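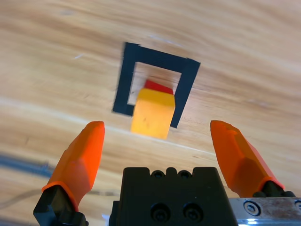

Home Squad Study Project Contact

Search this site Enter keyword Go

Player Loans and Squad Retention at Hatlow Town: Student Project Report

1. Purpose of the report

The purpose of this report is to examine how a semi-professional football club makes use of the loan system, and whether players who are sent out on loan are more likely to remain with the club afterwards. The study was carried out as part of the second-year module in sport management at Wadivard College. The club chosen was Hatlow Town, whose playing records were made available to the project group in October.

Hatlow Town is a small club with limited income. It cannot usually pay a transfer fee, and it relies on its youth section and on short agreements with neighbouring clubs. The most frequent partner is Endport Athletic, which plays one division lower and has a smaller squad.

2. Method

The group worked from the club's registration book, its match programmes and the team sheets kept at the ground. These covered 363 competitive matches. Each player who left on loan was entered once for each spell, together with his age, position, the receiving club and the number of matches played there. In total, 51 loan spells were recorded.

Where the registration book and the team sheets did not agree, the team sheet was preferred. Two spells could not be matched to any team sheet and were left in the total, but were not used in the section on playing time.

A short questionnaire was also given to supporters at home matches. The group distributed 300 copies over the course of the term. The answers were used only as background, as many forms were returned with the second page blank. 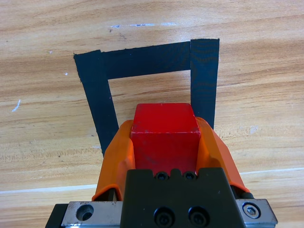
3. Findings

Most loans involved defenders and goalkeepers. This was expected in the case of goalkeepers, who have few chances to play while the first choice is fit. The number of young central defenders was higher than the group had assumed. The club explained that it prefers its defenders to have played against experienced forwards before they are considered for the first team.

Players who appeared regularly while on loan were more often offered a further agreement on their return. Those who were mainly substitutes tended to leave at the end of the season. The group does not claim that the loan itself was the cause – a player who is selected every week may simply be the stronger player.

Loans to Endport Athletic lasted longer than those to other clubs. Travel appears to be one factor, as players could continue to train at Hatlow one evening a week. Loans arranged through the Nikzad agency, which represents several of the club's younger players, were usually shorter and contained a recall clause.

4. Limitations

The study concerns one club only. Injury records were not open to the group, and some short spells may therefore have ended for medical reasons that are not shown in the book. No wages were examined. Cup matches were counted in the same way as league matches, although a borrowed player is often not permitted to take part in them.

5. Recommendations

The group recommends that the club record the reason for the end of each loan at the time it ends. It is also recommended that a minimum number of starts be discussed with the receiving club before the forms are signed – this need not be binding. A copy of the full table has been lodged with the department and may be consulted on request.

Comments (3)

terrace_end: Good read. Did you count the lads who went out twice in one season as one spell or two?

Project group: Each spell was entered separately, so a player who went out twice appears twice.

Endport Fan: We would gladly have another of your centre halves if there is one going spare.

Previous Next Back to top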